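Zurkero Portable Voting Booth, Model 2

Sold singly or in cases of 7

The Zurkero is a folding voting booth for town, county and school district elections. It gives one voter a private writing surface with a panel on three sides, and it folds flat for storage between elections. Clerks who already own the older Follemcombe booth can mix the two in the same polling place, as the writing surface sits at the same height.

Main features

Legs lock with a quarter turn and need no tools. One poll worker can set up a booth alone. The side panels slide into a channel along the edge of the shelf and stay put when a voter leans on them. The shelf takes a full-size paper ballot laid flat, with space beside it for a sample ballot or a magnifier.

A clip at the back of the shelf holds the instruction card. We supply the clip but not the card, because wording differs from state to state. Your election office will have the approved text.

Specifications

Writing surface height: 45 inches
Overall height with panels: 54 inches
Panel color: gray or blue
Leg color: gray
Carry bag: included with each booth
Light: sold separately (see Options)

Accessible booth

The standard Zurkero is a standing booth. For seated voters, order the Zurkero Low, which has a wider shelf, legs set farther apart and no front crossbar. It ships in its own carton and does not fit the standard carry bag. Most offices order one for each polling place. Check your state's rules on clearance before you order – we can send a dimension drawing on request.

Options

Ramex clip light. Runs on batteries and fits the top edge of either side panel. Batteries are not included.

Ramex pen tether. Screws into the hole at the right of the shelf. A second hole on the left is covered by a plug that lifts out.

Panel printing. One color, outside face only. We print seals and the word VOTE. We do not print the names of candidates, parties or officeholders on any booth part, including for private customers.

Storage cart. Holds one full case of booths in their bags. The cart has two locking wheels and two that are fixed.

Replacement parts

Panels, leg sets, shelf plugs, clips and bags can be ordered one at a time. The part number is molded into the underside of the shelf. Booths with an Urquhart label were made before the change of name and use the older leg set. The panels are the same.

Care

Wipe the shelf and panels with a damp cloth and mild soap. Do not use solvent cleaners on printed panels. Let everything dry before it goes back in the bag. Store flat, and keep heavy cartons off the top.
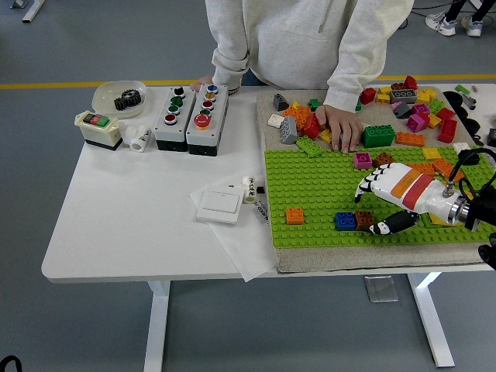
Page last changed: Saturday, January 31, 2026

Ordering and delivery

We accept purchase orders from city, county and state offices, school districts and tribal governments. Churches, unions and clubs that run their own elections can order by card. Please put the delivery contact on the order as well as the billing office. Many town halls keep short hours, and the carrier will call ahead only if there is a phone number on the label.

Orders for the November general election should reach us before October. After that we ship from whatever is on the shelf and cannot promise a panel color. Printed panels take longer than plain ones at any time of year.

Returns

Unused booths can be returned in the original carton. Printed panels cannot be returned unless we made the mistake. If a booth arrives damaged, keep the carton and send us a picture of the label along with your order number.

Warranty

2 years on legs and shelf, one year on panels. Lights and tethers are covered by Ramex under its own terms – the card is in the box.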